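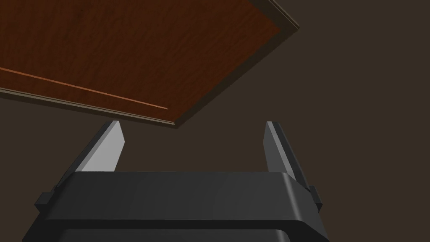

Ntombi Mabuza plans equipment spending at Plesmont, and her budget for two-armed robots is built on simulation hours. "We price the simulator first," she says. "The arms come in April."

The Zamville unit was quoted with parallel grippers on both wrists. Mabuza asked for finger sets as a separate line.

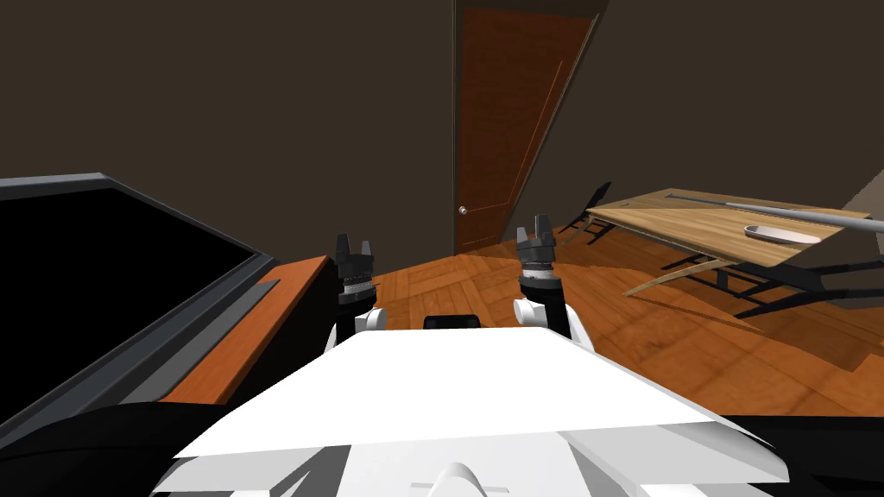 Simulation render: Plesmont

"Fingers are a consumable," she says. "I put 700 against them and 900 against wrist spares. If the supplier won't split the quote, I can't plan the second year."

Lindiwe Steyn, who runs the test schedule, wanted a domestic layout before any order was signed: a door, a table, chairs, limited floor. Her list has 17 reach checks, and each is repeated with the gripper open.

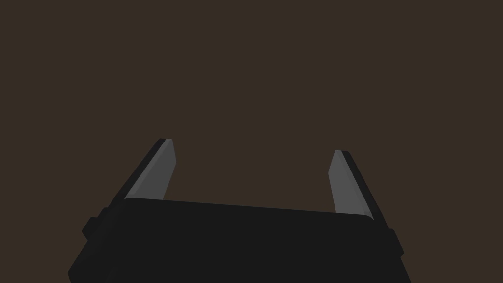
Steyn would hold back another 2000 for mounting and cabling. "It was missing from the Mnguni quote as well. You find it on the invoice."

Neither has agreed to a service contract. Mabuza wants response times in writing, and the draft she has doesn't give any.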